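Shrinkage, measured properly this time

May 4, 2024

I have been meaning to write up the T-shirt shrinkage notes since April, when the second batch finished its washes. The short version is that most of the shrinkage happens early, most of it is in the length, and the dryer does more of it than the water temperature does. The long version follows.

The shirts were all plain cotton jersey, bought from two sellers, Prallbridge and Lindale. Both list the fabric as 100% cotton. Prallbridge says "pre-shrunk" on the label and Lindale says nothing. All were size medium. I took three measurements on each: body length from the high point of the shoulder to the hem, chest width 2 cm below the armhole, and sleeve length along the top edge. Each shirt was left flat overnight before measuring, smoothed by hand and not pulled. Pulling is the main source of error. Jersey will give you an extra centimetre if you lean on it, and a tape measure will record it without complaint.

To reduce that error I stopped measuring hem to shoulder and began sewing in reference marks: two short stitches of contrasting thread on the front panel, 379 mm apart along the length. The odd number is simply what the first pair came out at, and I kept it for the others. A pair of marks on flat fabric is easier to read than a curled hem. Jersey hems roll after the first wash and stay rolled.
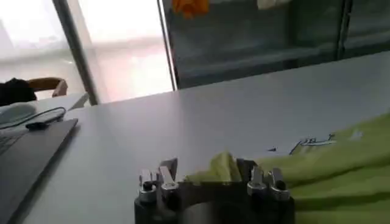

Does a pre-shrunk label mean the shirt will not shrink?
It means the fabric was compacted before it was cut, which takes out much of the movement but leaves a remainder, and the remainder in my Prallbridge shirts was smaller than in the Lindale ones but easy to measure.

The reason is in the knit. Cotton fibres don't shorten much in a domestic wash. The loops do the moving. During knitting and finishing the fabric is held under tension, mostly along its length, and the loops are drawn tall and narrow. Water lubricates the yarn and lets the loops relax towards a rounder shape. Tumbling then supplies the agitation to finish the job. The length goes down, and the width may go down a little, stay put, or even grow.

Wash procedure: one shirt from each seller at 30, one at 40 and one at 60 degrees, same detergent, same cycle length as near as the machine allows, with old towels to make up the load. One further pair went through at 40 and was dried flat on a rack. Everything else went in the dryer on the cotton setting. I ran 7 cycles per shirt and measured after each one.

Length between marks fell sharply in the first two cycles in every tumble-dried shirt. After the fourth I could no longer separate the change from my own reading error, which I put at 1 mm either way. The rack-dried pair moved much less and had still not quite settled when I stopped. The difference between 30 and 60 degrees, with the dryer used in both cases, was smaller than the difference between dryer and rack at 40. I had expected the reverse and ran the 60 degree shirts again to check, with the same outcome.

Width was a nuisance. The Lindale shirts spiralled, meaning that the side seams crept round towards the front, and a chest measurement on a twisted tube is not worth much. I have the numbers but would not defend them.

I also tried recovering length by soaking a shrunken shirt in cool water, rolling it in a towel and pinning it out to the original marks on a board. It dried at close to the original length. After 72 hours unpinned it had given some back, and one more wash removed nearly all the rest.
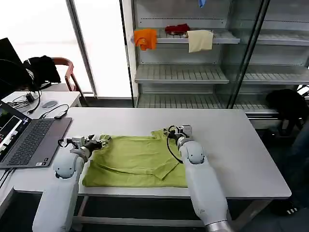 Pekalov wrote in to say that the rack pair should have been given twice as many cycles before I drew any conclusion from it, and that hanging by the hem would have made a better comparison than drying flat. The first point is fair and I will carry on with that pair. On the second, hanging puts the weight of the water on the wet loops, so it is a stretch test as much as a drying test. It could be run separately.

Next on the list is a cotton and polyester blend, same marks, same cycles. I also want a better board, as the present one has warped slightly at one end.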